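**January, after supper**

Spent the whole afternoon on the white table and have very little to show for it except that the table is still white, mostly. It has picked up gray smudges that I refuse to believe are mine. I went over them with a damp cloth in the morning and they came back by lunch like relatives.

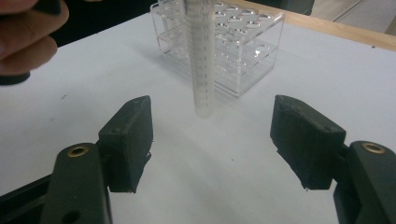
The table, smudges and all.

The plan was modest. Sort the tubes, find the rack a permanent home, throw out whatever couldn't justify its shelf space. The Plergate order came in December, 200 tubes when I had asked for 50, and the invoice reads 2,206, which I have decided is a catalog number until someone proves otherwise. I wrote to them. They wrote back thanking me for my loyalty.

So I've been living among tubes. They were in the drawer with the labels, then in the drawer that was supposed to be for gloves, and lately in a box from Duren that once held a kettle. I keep finding strays in my coat. On the bus last week I reached for my keys and came out with a screw cap, and the woman beside me moved her bag to her other side.

I'll admit I like the orange caps. They're the one cheerful thing in the room at this time of year, when it gets dark at half past four and the radiator makes its sea lion noise.

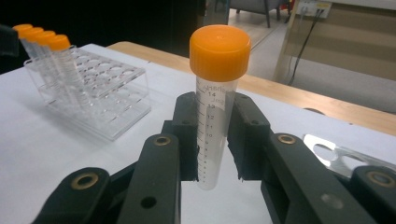 The clear rack I'm less sure of. I bought it because you can see through it, and have since put it down and lost it twice for the same reason. The old one from Flomcombe was ugly as a boot but at least it stayed found. I may bring it back up from the basement and let the two of them fight it out.

Got through one drawer before supper. Ten minutes went on deciding whether caps should be stored on the tubes or off them. On, I decided, then did half of them off, then went back. The glove drawer now has gloves in it for the first time since I moved in here, and I opened it more than once just to look.

Tomorrow: the kettle box, new labels, another go at the smudges with something stronger. Must also answer Plergate before they send more.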